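Kitchen Tips I Brought Home from a Robot Open Day

I went to the open day at Fladmont in December expecting to look at machines, and I came home with a page of kitchen notes instead. My excuse is that half the day was about kitchens! They had a talk on how a robot learns to tidy a counter, a screen where you could follow the practice version running on the computer, and a real arm in the back room that put cups on a shelf for anyone who cared to stand and watch. I cared to. I stood there for 40 minutes and missed the coffee.

The tips first, and then a bit more about the day for those of you who asked.

Give every small thing its own parking place. The woman at the front said the hardest counters for a robot are the ones where everything is touching everything else, and I thought, well, that's my counter. So I've pulled my salt dish, the spoon rest and the little jar of toothpicks apart by a hand's width each. It looks a bit odd for a day or so, and then you notice you've stopped knocking the salt over.

Lids get stored knob up. If you flip them to save space you end up prying at the edge with a fingernail (I've broken plenty that way). Mine stand in an old letter rack now, and the very small ones go in a shallow bowl with the knobs showing.

Put a trivet down before you need it. I keep one on the counter all the time these days, right of the stove, and it catches hot lids, the teapot, whatever I've got in my hand when the phone rings. Openwork ones are prettier but crumbs go straight through, so pick it up and wipe underneath when you do the rest of the counter. An old toothbrush gets into the curly bits. If yours is brass, dry it well or it'll spot.

The practice kitchen on the screen was nicer than mine, I'll tell you that. Marble counter with gray veining, a big see-through bowl with a gold rim, and a trivet I would buy tomorrow if somebody sold it.

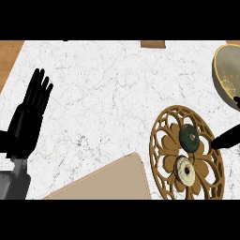

A fingertip against the green disk on the trivet, in the computer kitchen at Fladmont.

What I noticed, watching it, was how much bare counter there was in between things. I'd always thought a clear counter was for people who don't cook. But a hand needs somewhere to come down, mine included, and I tested it at home with bread dough on Thursday. I cleared a patch as wide as two dinner plates and left it alone all evening. Supper went so much smoother, and I didn't once have to balance the cutting board on the fruit bowl.

Trays! I asked one of the young men why they bothered with trays, and he said a tray is one thing to move where you'd otherwise have seven. I've put the oil, the vinegar and the pepper mill on one and now I lift the lot to wipe. Get one with a rim. Mine is flat as a plank and the vinegar went for a ride the very first day.

If you have real marble, keep lemon and vinegar off it and wipe up wine right away. A drop of dish soap in warm water is plenty for every day. My neighbor swears by a paste of baking soda for stains, and it did lift a tea ring off my pastry slab, but I'd try it in a corner first.

As for the rest of the day, there were 2 buses from the Sasbridge lot and both were full. The Kulkarni room is where the real arm was, and you'll want to get there early because there are hardly any chairs. It dropped a cup while I was there and everybody went "ohhh" like we were at the circus. Then it picked up the next one and carried on, so that's one more thing I took home, I suppose.

Sandwiches were fine, the tea was weak. They're doing another one over at Neltness in the spring and I've already put my name down. If anyone wants to share the drive, I leave at eight and I do like the radio on.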